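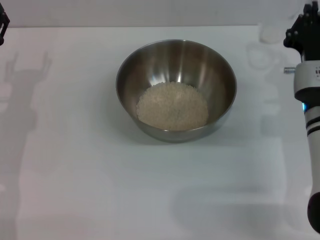
Teaching the Rice Task by Remote Control: Notes from the First Round

Posted 19/03/2018
Filed under: Teleoperation, Two-Arm Work

The purpose of this post is to set down how the rice task was taught at the Forkenmont workshop, which methods were tried, and what will be changed before the next round. Several readers of this blog have written to ask for the working details in place of the general remarks offered in earlier posts. Those details follow. The views expressed are my own and do not bind Jundier, where I am employed, or Nisance, which supplied the control software.

The task

The task is to scoop uncooked white rice out of a stainless steel mixing bowl and place it in a small container on the same table, using two arms. One arm steadies the bowl and the other handles the scoop. The person giving the demonstration works both arms at once from a separate station.

Rice was chosen after some discussion. Earlier work at Forkenmont had used wooden blocks, which are forgiving. A block is either held or it is not, and a program trained on blocks learns very little about quantity. Rice moves, it heaps up on one side, and the amount left in the bowl changes what the next motion should be. A person makes these adjustments without thinking, and it was precisely this kind of adjustment that the project wished to record.

The rice is kept shallow, with enough to cover the bottom of the bowl and no more. A deep fill was used during the first two days and abandoned. With a deep fill, almost any motion of the scoop succeeds, and the recordings show the operators becoming careless. A shallow fill requires the scoop to follow the curve of the metal, and the demonstrations are more useful for it.

Guiding by hand

The first method considered was direct guidance, in which the operator takes hold of the arm and moves it through the task while the joint positions are recorded. This method is quick to explain. A new operator can produce an acceptable motion within a few minutes of entering the room, and no second set of arms is needed.

Its limits became clear once both arms were involved. An operator holding one arm in each hand must stand close to the table, and the operator's own body then appears in the camera views. The program later has to perform the task with no person in sight, and recordings made in this way did not carry over well. There is also a matter of feel. When one pushes an arm through a motion, the effort goes into moving the arm, and small contacts between the scoop and the bowl pass unnoticed. On playback, the scoop pressed into the side of the bowl far harder than anyone had intended.

Direct guidance has been kept for setting start positions and for teaching single waypoints. It is no longer used for full demonstrations.

Remote control

The second method, and the one now in regular use, places the operator at a pair of smaller control arms. Each control arm is matched to one of the working arms, joint for joint. The operator watches the table directly for the first practice session and then moves to the camera views alone. This second condition is the important one. If the operator can see something that the cameras cannot, the demonstration will contain decisions that the program has no means of explaining to itself.

Most operators dislike the change. I disliked it as well. Depth is difficult to judge on a screen, and the polished interior of the bowl returns bright streaks that can be mistaken for the rim. The usual result is a scoop that stops short and closes on air. With practice the operator learns to read the shadows on the tabletop, which move toward the arm as it comes down and give a fair idea of height. The plain white table helps a good deal in this respect, and a proposal to replace it with a dark mat has been declined for the present.

Procedure for a single demonstration

The procedure has been settled as follows. Both arms are returned to their start positions, clear of the bowl. The rice is leveled by hand or left slightly mounded, according to the session sheet. The operator confirms the camera views and begins recording. The left arm is brought in first and takes the rim. The right arm then collects the scoop, makes one pass, empties it into the container, and returns. Recording is stopped only when both arms have come to rest.

An attempt that fails is kept if the operator recovers from the error. If rice is spilled on the table and the operator carries on to a sensible finish, the recording is marked and retained. If the operator stops to think for a long period, it is discarded. Long pauses proved harmful in the blocks work, where the program learned to hover above the block and wait.

The record so far

The first round produced 200 demonstrations, of which 195 were retained. The five discarded were all pauses of the kind described above. The work was shared among 6 operators, with no person sitting for longer than an hour at a time. The earlier blocks collection stands at 2,939 demonstrations, and it would be unreasonable to expect the same reliability from the rice task at this stage.

The more interesting result concerns the operators. Each has a recognizable way of approaching the bowl. One enters steeply and scrapes upward, another comes in low along the near wall, and a third always turns the wrist before descending. All of these are correct. Mixed together, however, they give the program conflicting advice at the very point where it must commit to a motion. I had supposed that variety would be of benefit throughout. My present opinion is that variety in the placement of the bowl is helpful and that variety in style should be introduced slowly, after one approach has been learned well.

Changes for the next round

A written guide to the approach has been drafted and will be given to all operators. It specifies a low entry from the near side and a single pass. The bowl will be moved between demonstrations within a marked area on the session sheet, so that the table itself may remain free of tape. The position of the container will also be varied, although only after the first week.

The Mthembu grip pads, which were fitted for a trial on the blocks task, will be tried on the rim of the bowl. The rim is thin and rolled, and operators have reported that the hold feels uncertain when the scoop pushes against the opposite wall. Whether the pads will improve matters or merely hide a poor grip is a question I am not yet able to answer.

Readers who operate similar two-arm stations are invited to write to me regarding their practice on pauses and recoveries. I would be particularly glad to hear from anyone who has taught a pouring task with dry goods other than rice. Lentils have been suggested, and a bag has been purchased.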